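Robot bench: workshop tips

Keep one clamp on the bin rim whenever the arm is running. A bin that creeps two millimetres spoils every taught position.

Tape the corners of any loose sheet on the bench and leave the tape down between jobs.

Tie hoses and cables with slack at each joint, then jog the arm slowly through its full reach before the first run. Anything that snags gets retied.

Wipe the bin floor with a dry cloth. Bare metal throws glare, and foil packets are the worst for it, so try them under the lights you will use.

Put the pendant where you can reach it without leaning over the bench. Log any stop in the book. Ours has over 100 entries since April.

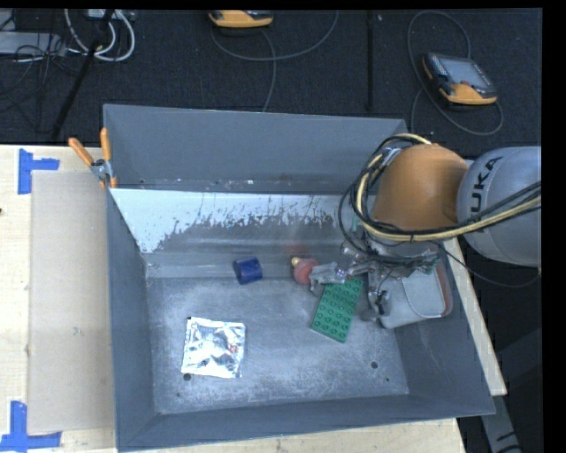
Can I reach in while the arm is paused?

Only after the drives are off. A paused arm can start again without warning.

Usbridge Workshop Notes, kept by Yaqin Yin | Contact | Back to top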